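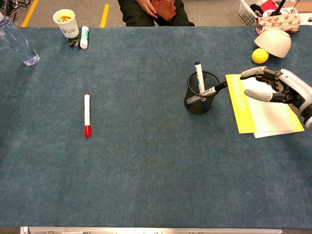

Step 3. Set the table and record a first batch

Home Guides Hardware Data Contact

By now the hand should be calibrated and both camera views should be saving. If not, go back to Step 2.

The task in this guide is markers and a mesh pen holder. Stand the holder near the papers and leave one marker by itself on the open part of the table. Keep the other items where they are. The model has to learn to ignore a cup or a glue stick, and a bare table won't teach it that.

Start each episode with the hand open and still for a second or two. Move at an even speed. If you fumble a grasp, finish the attempt and tag it "retry". Do not delete it. 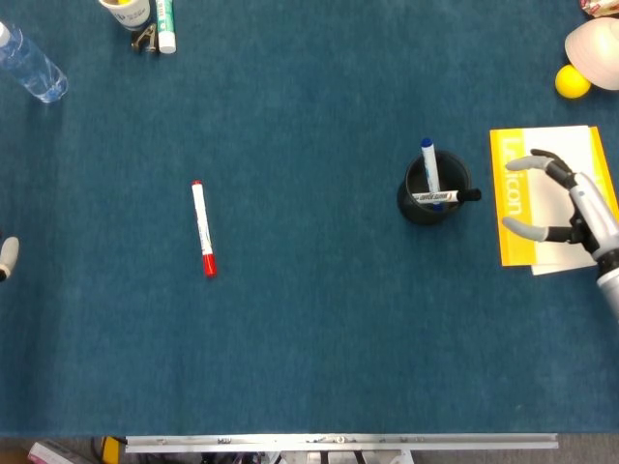
After every ten episodes, move the loose marker a few inches and turn it. Change which way the cap points too. Our first set at Fodbridge had 388 episodes with the marker in nearly the same spot, and the policy reached for that spot no matter what was there.

Aim for 200 episodes before you train anything. Syafiqah Sumampouw ran the full set for us and stopped at 1384, but the gains were small after 1000.

Name the folders by task and operator, then run the Cengate checker. It flags dropped frames and episodes with no label. Fix the labels by hand. Re-record anything with dropped frames.

Step 4 covers splitting the set for training.

Contact | © Cirkberg | Back to top

We use cookies to remember your settings. Accept Decline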